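By the Bench Notes desk, October

This site uses cookies to remember your settings. Accept / Manage choices

Small orange rack, big help: living with the Nyberg tube rack

I have bought more test tube racks than I care to admit, and most of them ended up in the garage holding paintbrushes. I keep seeds, spices, dried flower bits and a lot of soil samples in capped tubes (it started as one winter project and got away from me, as these things do), so a rack that stays put on the table matters to me more than it probably should. When my old Weder wire one finally lost a leg I ordered the orange plastic one from Nyberg, mostly for the color, if I'm being truthful, and I've been using it nearly every evening for a good few months.

Let me say first that the orange is wonderful. I had worried it would look like a toy, and it is very orange, but on a cluttered table you always know where your rack is, and against it the blue caps are so easy to spot. I lay a sheet of white printer paper underneath, an old habit from school, and anything I spill shows up right away.

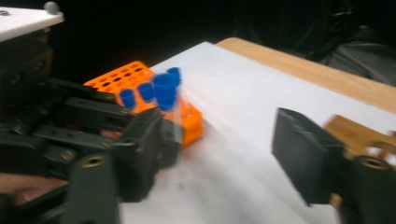 The holes are round and set out in rows across the top, and they are generous. My smaller tubes go in without any fuss and so do the bigger ones with the wide caps, which was the whole reason I gave up on the Boro rack I tried before this. That one was lovely and snug for one size and useless for everything else! The price you pay for roomy holes is a bit of lean. A slim tube won't always stand perfectly straight, and if you're the sort of person who likes everything lined up like soldiers it may bother you. I got used to it in a week or so. I do keep my labels near the top of each tube, just under the cap, where I can read them whichever way it's tipping.

The side walls have holes through them too, and I've grown fond of those. They let water run off when you rinse the rack, and mine dries overnight on the dish drainer without a puddle in the bottom.

Lifting tubes in and out is pleasant. You take hold just below the cap and pull straight up, and as long as you don't go at an angle the neighbors stay where they are. I've had one tumble, entirely my own fault, reaching across with a cup of tea in the other hand. The rack itself didn't budge. I'd still leave a free row between tubes if your fingers are on the large side, and fill from the back so you aren't reaching over the front ones all the time.

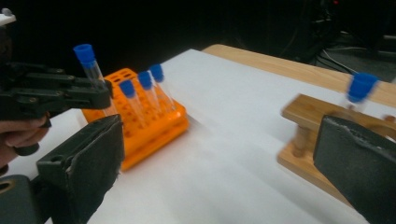 What I would change

The corners could be easier to clean. Fine soil gets in there and you need an old toothbrush to chase it out. I also wish the rows were marked with letters or numbers, as they were on my little Bindo rack years ago. I've made do with a paint pen, and it has held up to about 100 washes so far, though the first letter is getting faint.

Would I buy it again?

I would, and I nearly have, twice. If you only ever use one size of tube, a snugger rack will suit you better and probably look tidier on the shelf. For a mixed bunch like mine, this one is the first that hasn't been sent out to the garage, and the paintbrushes have had to make do with a jam jar.

Get our bench and hobby reviews by email once a month. Enter your address to sign up. Unsubscribe any time.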